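Kunura recipe cards - readme

Last touched November 2019. Read this before you open the spreadsheet, it will save you an email to me.

What this is

A set of 104 home canning and pickling recipes, typed up from handwritten cards and two spiral notebooks. Most are from the Skokavent side of the valley, the rest came out of a box marked Zúñiga that had gotten damp at one end. One row per recipe. No photos of the cards themselves, the scans are in a seperate folder and not all of them are readable.

Files

kunura_cards.csv - the recipes
kunura_ingredients.csv - one row per ingredient, joins on card_id
units.txt - what I think each old measure means
notes_old.txt - leftover, ignore unless curious

Columns in the main file

card_id - number, starts at 1, no gaps
title - as written, spelling kept ("dilly beens" is not my typo)
source - Skokavent, Zúñiga or unknown
type - pickle, jam, relish, chutney, whole fruit, other
jar_size - in ml where I could work it out, blank otherwise
vinegar_pct - strength if the card gives one. Mostly blank
process_min - boiling time in minutes
notes - anything scribbled in the margin

About jar sizes. The cards say "small jar" and "the usual jar" all over the place. I went with 500 ml for the usual jar because three of the Zúñiga cards say so outright. Small jar I left blank. If you know better, tell me and I'll change it.

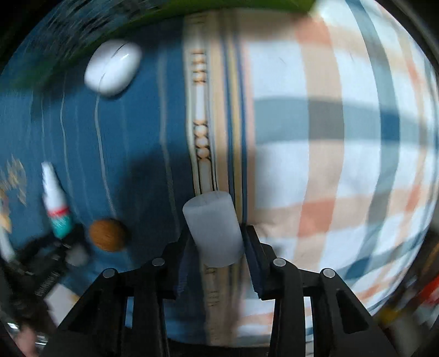

Sugar was worse. Some cards weigh it, some use cups, a few say "sugar to cover" and leave it there. Weights are in grams, cups were converted using units.txt, and "to cover" is stored as the text string TO_COVER so it will break your sum. On purpose. Filter it out first.

Known problems

- 23 cards have no process time at all. Blank, not zero. Please don't fill them with an average
- card 50 is in there as a relish but might be a chutney, the two notebooks disagree
- fractions typed early on got turned into dates by the spreadsheet program. Think I caught them all. If you see a quantity like 1-Apr it was 1/4
- green tomato shows up under two names in ingredients, "tomato green" and "green tomato". Havent merged them yet
- accents in the source column need UTF-8 or Zúñiga comes out as garbage

Safety, please read

These are old recipes and they are here as a record. Several would not pass current canning advice - low acid, short boiling, wax seals on jam. Nothing has been tested. Look up a current tested recipe before you put anything on a shelf. The vinegar_pct blanks are a real gap for this and I would not guess at them.

How it was typed

By hand, evenings, straight into the Pruvell template, then exported. Checked once against the cards. Second check got as far as the relishes and stopped.

Use

Free to use and pass around. Keep the source column if you copy rows out. Corrections welcome, send the card_id with them.

To do

merge the tomato names
finish second check
rescan the damp Zúñiga cards
add a column for yield - some cards have it in the title, some in the margin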